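Chapter 7
Self-Filtering: Removing the Robot from Its Own Sensor Data

Chapter outline
7.1 Why a robot sees itself
7.2 Body models and their padding
7.3 Filtering in the point cloud and in the image
7.4 Coverings, cables and other unmodeled parts
7.5 Testing a self-filter
7.6 Case study: the Sitley walking controller

Before you start
You should be comfortable with the frame transforms of Chapter 3 and the depth image formats of Chapter 5. Section 7.3 uses the ray-casting routine from the Hillo library. Readers who skipped the exercises in Chapter 5 should at least work through the one on time stamps, as most of the errors in this chapter are timing errors in disguise.

7.1 Why a robot sees itself

A planner treats the world as a set of occupied and free cells. It has no opinion about who owns an occupied cell. If a depth camera measures a point on the robot's forearm and that point is written into the map, the planner will refuse to move the forearm, which is now in collision with an obstacle at exactly its own position. Early versions of most planning stacks fail in this way at least once. The log shows a start state in collision, and the usual first response is to enlarge the tolerance until the message goes away. This hides the fault and leaves the bad points in the map.

A self-filter is the component that sits between the sensor driver and the map. It takes three inputs: the sensor reading, the joint positions at the time of that reading, and a geometric model of the robot. For each measured point it answers one question: does this point lie on or inside the robot? Points that do are dropped or labeled as self. All other points pass through unchanged.

The two possible mistakes do not cost the same. A missed self point produces a phantom obstacle. The robot stops, or takes a long way around nothing. A false self point deletes a real surface, and the robot may then drive a limb into it. Filter settings are a choice between these two costs, and the choice should be written down with the settings. In the Waweru reference configuration, used for the exercises, every link carries a comment that states which mistake its padding favors.

Cameras mounted near the end of an arm make the problem harder. A head camera sees the hands at a moderate distance and against a background that is mostly far away. A wrist camera sees fingers at very short range, often closer than the minimum depth of the sensor, where readings are missing or wrong. It may also see parts of the body that the designer of the filter did not consider, such as the legs when the arms hang at the sides. The pose is ordinary, and a walking robot may spend much of its time in it.

In that pose, hand and leg can be close together in the image while being far apart in the kinematic tree. Filtering only the links near the camera is therefore not enough. The model must be rendered in full, with every link that can enter the field of view, and the set of such links should be computed over the whole joint range and not chosen by eye.

Cloth is a second source of trouble. The link meshes supplied with a robot describe rigid shells. A sleeve or a leg cover adds a layer of varying thickness, with folds that shift as the joint bends. No fixed mesh fits it. The common remedy is to pad the affected links – and only those links – by the largest gap between shell and cloth found over a set of recorded poses. Section 7.4 gives the procedure. Padding a sleeve link too far will swallow the fingers and, with them, whatever the fingers are about to touch.
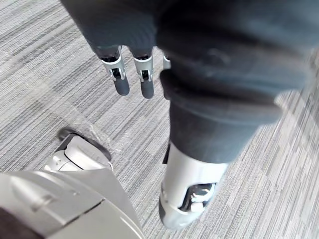 Figure 7.1 View from a wrist-level camera. Sleeve, fingers, leg cover and ankle all belong to the robot; the carpet and the clear plastic film do not.

Consider what a filter has to do with Figure 7.1. The fingers and the ankle have hard shells and can be matched to meshes. The sleeve and the leg cover are of similar dark gray cloth and overlap near the top of the view, so color gives little help in telling one from the other. The carpet shows in the gap between two fingers and must be kept. The film on the floor is the difficult item. It is not part of the robot, it lies against the white parts at lower left, and clear plastic often returns poor depth. A generous padding on the parts beside it would remove it from the map.

The recording set used in Section 7.5, called Flerker, contains 811 labeled views. Of these, 160 include cloth in contact with a second link. Load the set now and run the unpadded filter on the first 100 views. Save the output. It is the baseline for Exercises 7.1 through 7.5, and the scoring script will not run without it.

7.2 Body models and their padding

A body model for filtering need not be the model used for collision checking. The collision model is kept simple for speed, and its shapes are larger than the parts they cover. A filter built on those shapes will delete points that lie in free space beside the robot. Start from the visual meshes, reduce them, and add padding as a separate value per link.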